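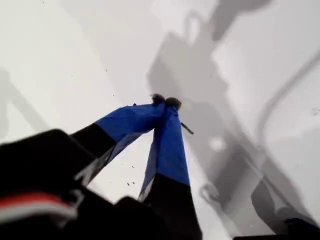 Blue tape over black, two fingers meeting at the tips.

The patch notes for Brernesar listed 178 changes. Change 15 read: "Fallen wardens now persist in the Grorside save table." Mirela Lins had written the line herself and had not expected anyone to ask about it.

Phyllis Goodall asked about it at nine in the morning.

"Persist for how long?"

"Until the player clears the shrine," Mirela said. "Each warden keeps its position, its inventory and the last thing said to it. If you come back, it can answer."

"Answer with what?"

"There are three lines per warden. The table picks one by weight."

Phyllis opened the build on her own machine and walked to the north gate of Grorside, where the warden Nic Aodha stood in the rain. She had beaten him on the previous build and carried the save forward. The health bar did not appear. The dialogue box did.

"You left the lamp burning," Nic Aodha said.

She closed the box and opened it again.

"You left the lamp burning."

"Which line is that?" she asked.

Mirela searched the string file. It held three entries under his name. One concerned the gate, one concerned his brother, and one was a placeholder that read TBD. There was no lamp. She searched the whole project and found the word in a furniture list and in a shader.

"Check the old branch," Phyllis said.

The old branch was called Bivstead. It had been frozen before either of them joined, and it took most of the morning to restore from the archive. The editor complained about missing fonts. In Bivstead the north gate was a house with one room, and Nic Aodha was a shopkeeper who sold rope and oil. His script was eleven lines long. The author field said Zuleica Godoy.

The player could light a lamp in the shop. On leaving, a flag was set. On returning, the flag was read, and the shopkeeper remarked on it.

"The new table reuses the old index," Mirela said. "It must be reading past the end of his block. The build still packs the archive strings."

"Can you fix it?"

"I can clamp the index. It's a one-line change."

Phyllis looked at the warden. His idle animation had him turn his head every few seconds toward the wall where, in Bivstead, the shelf had been. She had filed a bug on that animation in July -- low priority, never assigned.

"What does he say if you put the lamp out?"

Mirela scrolled down.

"'Thank you. Mind the step.'"

"Is there a lamp anywhere in the current gate?"

"No. There's no step either."

Phyllis wrote the ticket. Under Expected Result she typed that the warden should use one of his three lines. Under Actual Result she typed the sentence about the lamp. She left the severity field blank, went to the furniture list and copied out the asset number.

"How long to place one prop?" she asked.

"With collision?"

"With a switch."

Mirela pulled her chair in and opened the map.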